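Can any home robot clear a kitchen table yet, or is it still all demos?

Asked by Delia Salinas in Home & Appliances

My mother has bad hands and her evenings are mostly dishes, laundry and picking things up off the floor. My brother has decided we should put down a deposit on a Planel, the one with the arm that is supposed to clear a table and load the dishwasher. They want 593 now and the rest on delivery in October. I have a robot vacuum that eats the fringe on my rug twice a month, so I am not an easy sell. The Planel video is very pretty but it cuts every time the arm gets close to a plate. Has anybody seen one of these things do a real chore in a real house, start to finish, with no one standing next to it? I don't care if it's slow. She has all evening.

Posted by tinroof_mike

Get the refund terms in writing before you pay anything. My brother-in-law put money down on a Gallolen laundry folder and got 7 emails about "exciting progress" and no folder. He did get the money back but it took him most of a year.

Posted by hal_in_shipping

I pack orders for a living, 2nd shift, and we had a Cirillo arm on trial at my station for a while, so take this as a shop-floor view. Short answer to Delia is no, I wouldn't.

The arm was fine at one thing. Same box, same spot, same way up, all night long. Then a box would come down the line with a corner crushed and it would grab air, or grab the tape and peel it. A person fixes that without thinking. The arm stopped and put on its yellow light and I walked over. By the end of the trial I was doing my own job plus walking over to the yellow light.

Now think about your mother's table. There's a fork under a napkin, a glass with an inch of milk in it, a plate stuck to the placemat. None of it is where it was yesterday. That is a much harder job than mine and people keep selling it as the easy one because it's "just chores".

The sales guy's answer was that it practices in simulation, 1000 tries overnight while we're all asleep. He had the practice setup on his laptop and I asked to look. I'm not saying it's worthless, I'm sure the engineers learn plenty from it. But look at what is on the table.

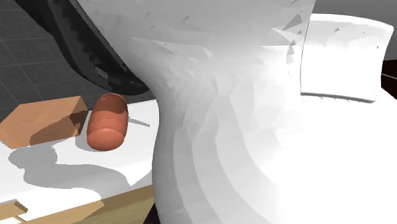

A block and a little reddish cylinder, on a clean white top with good light. My kitchen has never looked like that for five minutes. Nothing sticky, nothing wet, no dog. When I asked him how many of those tries had a half-full glass in them he said that was "on the roadmap".

I'd believe it when they leave one in somebody's house for a month and let the owner hold the camera. Until then, spend the money on a second dish rack, a long-handled grabber and maybe a few hours of help a week. For the floor, a plain robot vacuum does work if you pick up first - and yes, I know that picking up is the part she needs help with.

Posted by Corrie B.

I think Hal is being a little hard on them, these things do get better and my Flisport window cleaner is great (on the big windows, it falls off the small ones). But I agree about the deposit. If they can really do it in October they can take your money in October.

Check whether your mom's dishwasher has a top rack she can reach sitting down. It made more difference for my aunt than any gadget we bought her.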